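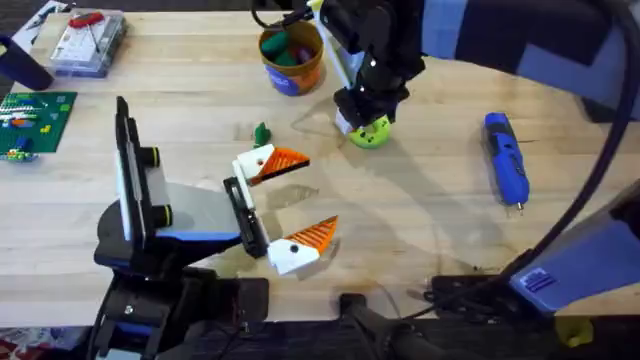
Orange and tan bucket on the butcher-block top, with one spotted green item beside it

Sirbridge Household List, message 1169
Subject: Re: One bucket per table
Date: 15/08/2025

> We've gone over to one bucket per table at our end and I can't recommend it
> enough. Everything small goes in the bucket at the end of the session. No
> trays, no dividers, no lids to lose. Clearing a table used to be a misery
> and now it takes up to five minutes. The Zamura Road lot have seen it and
> want to do the same. I propose we drop the Utard trays altogether and buy
> round buckets for all the tables in January, when the budget opens again.
> A label round the outside of each one and everybody knows where they are.

I've read this a few times and I still don't buy it. Sorry.

Start with the five minutes. Five minutes to do what? If it means getting things off the wood and into a round hole, then yes, I can do that too, and so can any child over the age of three. But the next person has to get them out again. When we had the deep tubs in the back room at Cheung House I spent most of a wet January tipping them out to find the one thing that had gone to the bottom, then putting the rest back. Was that time counted? I don't see it anywhere in your message.

Then the mixing. Look at the picture at the top. The things in the bucket are dark green with a hint of red or maroon among them, and the one out on the table is lime green with dark spots. Do they belong together? I couldn't tell you, and I doubt whoever clears up next could either. Under your rule it all goes in the same bucket, because it's small and it's on the table. That's fine for a week. By the end of a month you have a bucket of green.

Labels. You say everybody will know where they are. The bucket in the photo has a blue label wrapped round the side, and very smart it looks, but a label is only as good as the habit of the person reading it. We labelled the Utard trays in the same spirit. Last time I looked, the one marked "pegs" had string in it, and a spoon.

I also think round is the wrong shape. Put three round buckets on a shelf and you lose all the corners between them. The cupboard at Sirbridge is narrow enough already. The trays are ugly and the dividers do fall out, I give you that, but they stack, and you can see to the bottom of them without putting your arm in.

On the tables themselves, somebody (I've deleted the message, so apologies if I've got it wrong) said buckets would be kinder to the butcher-block tops than the trays. Has anyone checked? A full bucket dragged across bare wood is going to mark it as readily as a tray will. If we're worried about the tops we should be talking about lifting things up before we move them, and about oiling, which I gather hasn't been done at our end for some time. I'd put money towards oil before I'd put it towards buckets.

What would change my mind:

Try it on one table, ours if you like, until January. Keep the trays on the others. Write down how long it takes to set out as well as to clear away. And let people who weren't there when the bucket was filled be the ones to unpack it.

If the bucket wins on that I'll vote for it and carry them in from the car myself. I'd want to see the price first, though. The catalogue number you gave, 3602, brings up a square bin with a lid when I type it in, so either you've copied it down wrong or they've changed it.

One small thing while I'm here. The trays with the cracked corners are still under the sink. Please don't throw them out yet, as I think two of them will glue.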